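Parallel jaw vs. adaptive two-finger in sim, which one do you keep?

12 replies · 216 views

dlumenta
Posted 2025-05-11

I've been running the same set of kitchen scenes with two different end effectors on our two-arm setup and I'd like to hear what other people settled on. First is the stock parallel jaw from the Siregar model pack. Second is the Hustik adaptive finger, converted from their CAD by me, so any bad inertias are my fault. Controller is joint impedance in both cases, same gains, same seeds.

Renders with the parallel jaw on:
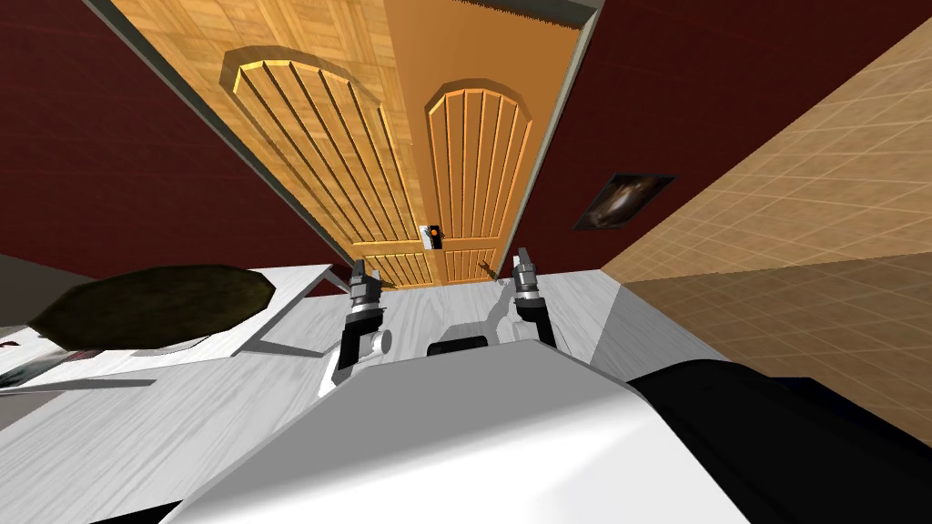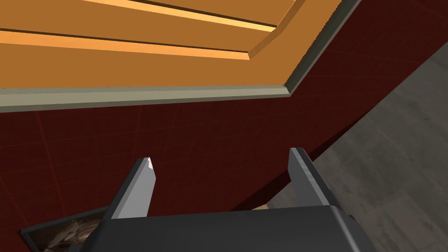
The task list is 12 tasks. Five of them are flat objects on a table, three are door handles, and the rest are drawers and cups. I expected the adaptive finger to win everywhere except the flat stuff. What I got is that the parallel jaw does better on the handles too, and I don't trust that. My guess is the contact solver. The adaptive finger has a passive joint with a spring, and when it wraps a lever the thing chatters until the grasp lets go. Dropping the timestep to a quarter cleaned it up some but the runs take forever.

Questions:
1. Is anybody simulating an underactuated finger and getting handle results they believe?
2. Wrist camera or head camera for the policy input? I have both recorded and have only trained on head.

Danang Lumenta
Jondport

Share · 3 likes

benchrat
I'd throw out the adaptive numbers until you've looked at the spring damping. The CAD export doesn't carry it, so if you converted it yourself the damping is probably zero or whatever your importer uses as a default. Zero damping on a passive joint gives you the exact chatter you describe. Put a small value in and run one handle task before you touch the timestep again.

Reply · 5 likes

kestrel_ops
Agree on damping, don't agree that it saves the comparison. We ran underactuated fingers for most of April on levers and round knobs. On the real arm they were better than parallel jaws on the knobs and about even on the levers. In sim they were worse on both, even after we tuned the damping and the armature. I keep the parallel jaw in sim and do the adaptive testing on hardware only. It's boring advice but it cost us less time.

Reply

mwhitcomb
That only works if you have the hardware. Plenty of us don't have a second pair of hands to bolt on. I got usable results by replacing the passive joint with an actively driven one and a torque cap. It isn't the same mechanism but the finger closes in the right order and the grasps hold. For ranking one gripper against another I think that's good enough.

Reply · 3 likes

kestrel_ops
Good enough for ranking is the part I'd argue with. Once you swap the passive joint for a driven one with a cap you picked by hand, you're ranking your cap. I could make either gripper win with that.

Reply

mwhitcomb
You could do the same with friction and everybody tunes friction.

Reply

dlumenta
Checked the damping. It was zero. I set it to something sensible and the first lever task stopped chattering at the original timestep. I'm rerunning the handle tasks now. I'd still like to hear about the cameras if anyone has a view.

Reply · 5 likes

pollyvinyl
Cameras: use both if you can afford the memory. Head only is fine for the flat objects. On handles the hand blocks its own contact point from above for the last few centimeters and the policy starts guessing. A wrist view fixes that and then gives you a new problem, you get a lot of wall and cabinet in it whenever the arm is moving between things. We randomize the wall colors pretty hard for that reason. Before we did, the policy was using the wall to figure out where it was.

Reply

gomance_user
Which controller box is this going to end up on? I ask because the Gomance one we have drops wrist frames when both arms stream at full rate. If you train on wrist and deploy on that you'll be chasing a lag that isn't in your sim data. Head camera was never a problem.

Reply

dlumenta
It is a Gomance, yes. Which firmware are you on? Ours came with the arms and I haven't updated it.

Reply

gomance_user
The one it shipped with too. I'd log timestamps on both wrist streams for a few minutes with the arms moving and look at the gaps. Ours looked fine standing still.

Reply

benchrat
Post the handle numbers when the rerun is finished, both grippers, same seeds. And the damping value you used, please. Last time somebody did this comparison they left it out and the thread went on for pages.

Reply

dlumenta
Will do. Two of the three handle tasks are finished and the adaptive finger is ahead on one and behind on the other. The last one is the slow one, so that goes overnight.

Reply · Share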